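Utilizamos cookies propias y de terceros para mejorar la navegación. Aceptar | Configurar

Informe de avance al Fondo Oston – Programa de compostaje vecinal Rurnulen

Presenta: Wenceslao Troncoso, coordinación técnica
Periodo: hasta septiembre

El programa sigue en marcha, aunque con menos motivos para el entusiasmo de los que daba a entender el informe anterior. De las 40 familias inscritas en el barrio de Trollau, 30 siguen entregando restos de cocina. Las demás se dieron de baja o dejaron de venir sin avisar. Prefiero no hablar de «consolidación», palabra que aparece en la memoria original y que me parece prematura.

La cifra de 3000 kilos de materia orgánica recogida hay que leerla con cautela. Procede de las hojas que rellenan los propios vecinos, y en el punto de la calle alta la báscula estuvo descalibrada durante buena parte del verano. Además, incluye la poda del parque, que ya se compostaba antes de que existiera la subvención. Pediría que no se use en notas de prensa hasta que la revisemos.

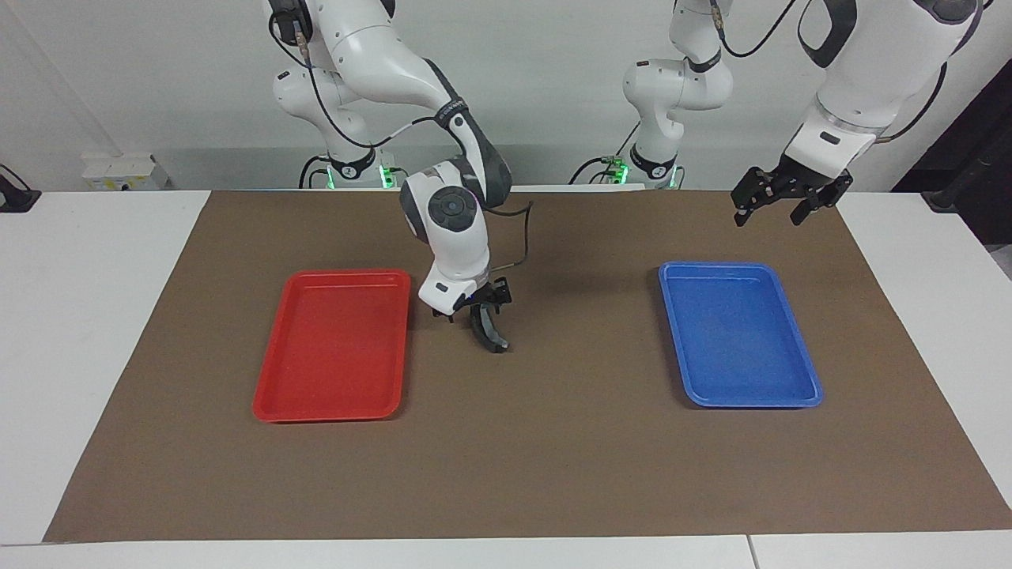 Calidad del compost

Enviamos muestras de las tres composteras al laboratorio Adeleke. Dos dieron una humedad excesiva y la tercera contenía restos de bolsas supuestamente compostables. El fabricante sostiene que se degradan en un ciclo normal – en nuestras pilas no ha sido así. Hemos dejado de repartirlas y volvemos al cubo sin bolsa, medida poco popular.

El acelerante que nos recomendaron tampoco ha mostrado ventaja alguna frente a la pila sin tratar. No compraremos más.

Talleres

Se celebraron los talleres previstos, con asistencia desigual. Las encuestas de satisfacción son muy buenas, pero las contestó quien se quedó hasta el final, y de ahí no sacaría grandes conclusiones. Queda por saber si quienes asistieron separan mejor en casa.

Gasto y próximos pasos

El gasto se ajusta a lo presupuestado salvo en transporte, que se ha encarecido por los viajes extra a la planta. Solicitamos pasar a esa partida lo que sobró en cartelería.

Antes de abrir un cuarto punto de recogida, como propone el plan, querría ver los tres actuales funcionando un invierno completo. Si el Fondo mantiene el calendario previsto lo cumpliremos, pero conste la reserva. Las hojas de pesaje corregidas se enviarán con la próxima justificación.

Contacto | Aviso legal | © Programa Rurnulen | Volver arriba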